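Subject: Re: [samonte-crafts] Glazing order, blue first or last?
From: Nestor Panganiban
To: samonte-crafts list
Date: September 18, 2023

Miłosz Lis wrote:

> Hi all, I finally have the Cirneo slip to play with and I'm stuck
> on the order. If I put the blue down first and the clear over it,
> I get soft edges, and I like them. If I do it the other way around
> the blue stays put but looks flat. I have 2 test tiles of each and
> they don't agree with each other. Has anybody on the list done
> whole dinner plates this way? I'd hate to ruin a set.

Miłosz, yes! Blue first, every time, and please don't give up on it after two tiles. I did a full dinner set for my sister in June and I've been wanting to talk about it ever since, so thank you for asking.

Tiles are sneaky because they're so small. The clear goes on thin, it dries before you can blink, and the edge of the blue has nowhere to go. On a plate you've got that long slope from the rim down to the flat part, and the color has room to move a little, and oh, it is lovely when it does. My test tiles looked so boring that I almost switched to green.

What I do now: slip on at leather hard, two coats with a wide soft brush, then leave it alone overnight under a loose sheet of plastic. Bisque as usual. Then clear, poured on the inside and brushed on the back. I mix mine a bit thinner than the Adberg recipe says (122 grams of water more per batch, written on a strip of tape on my bucket, and I have no memory of how I got to that number).
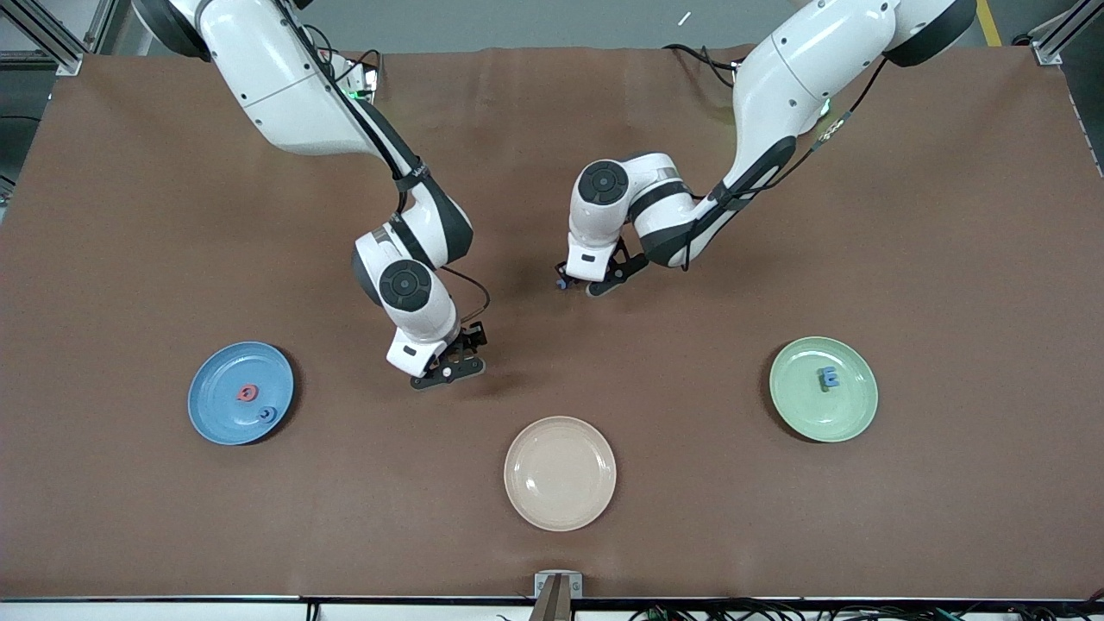
The other thing is how you plan to look at the color. I used to judge everything against the white wall over my sink, and every blue I made seemed a bit cold there. Put a blue plate down on something brown, like the mat on the table in the picture, and you're much closer to how it'll look on somebody's dinner table at home. Oak, old pine, a paper grocery bag cut open, anything like that. I keep a piece of brown felt in the studio for it now and I've stopped adding iron to "fix" blues that were fine all along.

For the set itself, I'd glaze one plate and one small bowl, fire them with whatever else is going in, and eat off them for a week before doing the rest. Spaghetti sauce is a great test. So is a steak knife.

Also, does anybody still have the handout from the Sernudlow workshop, the one with the brush chart on the back? Mine got soaked and I can only read the top half.

Nestor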